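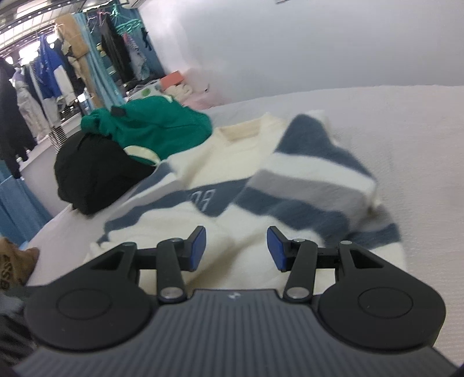
Why do people spread a jumper out on the bed before they fold it? Mostly because the bed is the biggest clear surface they have, and a jumper with its sleeves bunched up is hard to fold any other way.

Home Issues Volume 6 Articles Authors Contact
Articles > Household Practice > Folding at Home > Section 4

4. The bed as a folding table

I went into this part of the study expecting to write about drawers, and I came out with pages and pages about beds! We visited 45 households in Wirkodstead and Kukstead in May, and I asked each person to fold their clean clothes wherever they usually would (no tidying up for my benefit, please). Most of them headed straight for the bedroom.

Knitwear was where things got interesting. T-shirts were folded in the air or against the chest, quite often mid-conversation, but a jumper nearly always had to be laid down first. Figure 1 has a striped one on a bed, with one sleeve folded across the body and the other stretched out to the side, and a crumpled green garment heaped beyond it. I saw plenty of that sort of thing, one piece opened out and its neighbours left in a pile until their turn came.

Figure 1. Striped jumper spread on a bed, neck end furthest away.

Sleeves caused the most grumbling. Marlene Bouchard, who coded the interviews with me, wanted to split "sleeve first" from "body first", and I resisted for ages, but she was right. Sleeve-first folders straighten both arms, bring them in over the front and then fold upwards from the hem. Body-first folders fold the whole thing lengthways and deal with the sleeves after (often by stuffing them inside, which I do myself). Bands and stripes came up a lot too, as several people told us they use them as a guide for keeping the edges level.

Where the finished jumper goes is taken up in Section 5.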